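Unit 3: Surfactants in water
Handout to accompany the lectures. Read with chapter 2 of the course book (Szűcs and Grgić).

## 3.1 Terms

A surfactant is a substance that collects at the boundary between two phases and lowers the tension there. The molecule has two parts. The head group is attracted to water. The tail, usually a hydrocarbon chain of ten to eighteen carbon atoms, is not. In a dilute solution some of the molecules sit at the surface with the head in the water and the tail in the air, and the rest are dispersed singly through the bulk.

Surfactants are classed by the charge on the head group once dissolved.

| Class | Charge on head | Typical members |
|---|---|---|
| Anionic | Negative | Soaps, alkyl sulphates, alkyl ether sulphates |
| Cationic | Positive | Quaternary ammonium salts |
| Non-ionic | None | Alcohol ethoxylates, alkyl polyglucosides |
| Amphoteric | Depends on pH | Betaines, amine oxides |

In the strict sense used in this course, "soap" means the alkali metal salt of a fatty acid. Many products sold as liquid soap contain little or none of it and rely on alkyl ether sulphates with a betaine. Marks are lost every year in the written paper for using the two senses in the same answer.

## 3.2 Surface tension

Pure water at 20 °C has a surface tension of 72.8 mN/m. A molecule in the bulk is attracted equally in all directions, while one at the surface has fewer neighbours on the air side. Work must be done to bring molecules to the surface, and the surface tension is that work per unit area.

Adding a surfactant replaces water molecules at the surface with tails. The tails attract one another weakly, so the tension falls, commonly to between 25 and 40 mN/m. The amount adsorbed is given by the Gibbs equation. For a non-ionic surfactant in dilute solution:

Γ = –(1/RT) · dγ/d(ln c)

where Γ is the surface excess in mol/m², γ the surface tension in N/m, and c the concentration. For a fully dissociated ionic surfactant of the 1:1 type with no added salt, the right-hand side is divided by two. If enough salt is present to hold the counter-ion concentration constant, the factor of two is dropped again. State which form you are using before putting in numbers.

The area occupied by one molecule at the surface follows from Γ:

a = 1/(Γ · N)

with N the Avogadro constant. Convert to nm² before comparing with the tables. A result below 0.2 nm² for a single-chain surfactant is less than the cross-section of the chain and points to an arithmetic error or to an impure sample.

## 3.3 Micelles

As the concentration is raised, the surface fills. Beyond a narrow range of concentration, further molecules group together in the bulk with their tails inwards. These groups are micelles, and the concentration at which they form is the critical micelle concentration (CMC). For sodium dodecyl sulphate in pure water at 25 °C the CMC is close to 8 mmol/l.

Above the CMC the concentration of single molecules changes very little, and so does the surface tension. A plot of γ against ln c therefore falls steadily and then levels off, and the break between the two straight portions is taken as the CMC. A shallow minimum just before the break shows that the sample contains a more surface-active impurity, often the parent alcohol. Dr Tetteh will show a trace of this kind in the second lecture.

Factors that change the CMC:

- Chain length. For ionic surfactants each added CH₂ group roughly halves the CMC. For non-ionics the effect is larger.
- Added salt. Lowers the CMC of ionic surfactants by screening the repulsion between heads. Little effect on non-ionics.
- Head group. Ionic surfactants have much higher CMCs than non-ionics of the same chain length.
- Branching. Raises the CMC compared with a straight chain of the same number of carbon atoms.

Temperature is treated separately. An ionic surfactant has a Krafft temperature, below which its solubility is less than the CMC and no micelles form. A non-ionic ethoxylate has a cloud point, above which the solution separates into two phases. Both should be checked before any measurement is planned. A solution of a long-chain soap that is clear on the hotplate may be a solid gel by the time it reaches the balance.

## 3.4 Detergency

Removal of oily soil from a solid proceeds by several routes, and more than one may operate at once.

In roll-up, the surfactant adsorbs on both the soil and the solid. The contact angle of the oil, measured through the oil, rises. If it reaches 180° the oil detaches without further work. If it stops between 90° and 180° some mechanical action is needed, and most of the drop may still be removed. Below 90° part of the oil stays behind even under strong agitation.

In solubilisation, oil is taken up into the interior of micelles. The capacity is small, and the route matters only well above the CMC. In emulsification, the oil is broken into drops that are held apart by the adsorbed layer. The drops are stable for minutes or hours, long enough for rinsing. 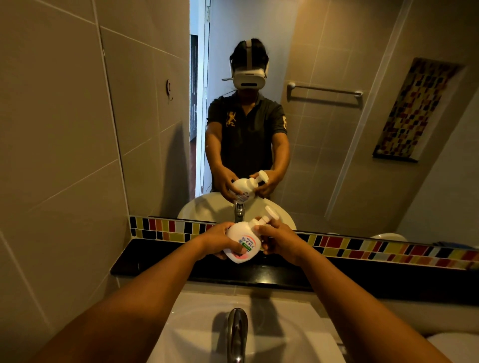

Does more foam mean that a hand wash cleans better?

Foam and cleaning are separate properties. Foam volume depends on how fast the surfactant reaches new air surfaces and how well the thin films between bubbles resist draining, while soil removal depends on adsorption at the oil and solid surfaces. Low-foaming non-ionics can remove grease very well.

## 3.5 Foams

A foam is a dispersion of gas in a liquid in which the gas takes up most of the volume. Freshly made foam contains round bubbles separated by fairly thick liquid. As the liquid drains, the bubbles become many-sided. Three films meet along each edge at 120°, and the edges form channels known as Plateau borders. The pressure in the borders is lower than in the flat films, so liquid is drawn out of the films and then runs down through the network under gravity.

Foams decay by drainage, by coarsening and by rupture of films. Coarsening is the passage of gas from small bubbles to large ones. It is driven by the pressure difference across a curved surface, which for a bubble in liquid is:

Δp = 2γ/r

For a soap bubble in air, with two surfaces, the factor is four. Nitrogen foams coarsen more slowly than carbon dioxide foams, carbon dioxide being far more soluble in water.

A film resists rupture partly through the Gibbs–Marangoni effect. When a film is stretched, the surfactant on it is spread more thinly and the local tension rises. Liquid is then pulled back towards the thin part. At very high concentrations the surface is refilled from the bulk too quickly for the difference in tension to last, and the effect is weaker.

Dispensers that deliver a foam directly mix the liquid with air and pass it through a mesh. The liquid must be thin, and such formulas are normally more dilute than those for an ordinary pump. Salt thickening, used widely with ether sulphates, is left out.

## 3.6 Hard water

Calcium and magnesium ions form insoluble salts with fatty acid soaps:

2 RCOONa + Ca²⁺ → (RCOO)₂Ca + 2 Na⁺

The solid is soap scum. No lather forms until the hardness ions have been used up, which is the basis of the old soap titration for hardness. Alkyl ether sulphates have calcium salts that are much more soluble and continue to lather in hard water.

## 3.7 Practical: CMC by conductivity

Work in pairs. The stock solution is sodium dodecyl sulphate, 50 mmol/l, made up by Margus Ots.

1. Rinse the Blöndal cell with deionised water and record the blank.
2. Place 100 ml of deionised water in the beaker at 25 °C.
3. Add stock in 1 ml portions up to 40 ml. Stir, wait for a steady reading, and record it.
4. Correct each concentration for the change in volume.
5. Plot conductivity against concentration and fit a straight line to each side of the break.

Avoid frothing. Bubbles on the electrodes lower the reading – tap the cell to clear them. Report the CMC with an estimate of uncertainty from the two fits, and the ratio of the slopes (upper to lower) as an estimate of the degree of micelle ionisation.

Solutions go into the marked drum by the Orholm bench. Reports are handed to Katalin Barta in the Isdale laboratory office.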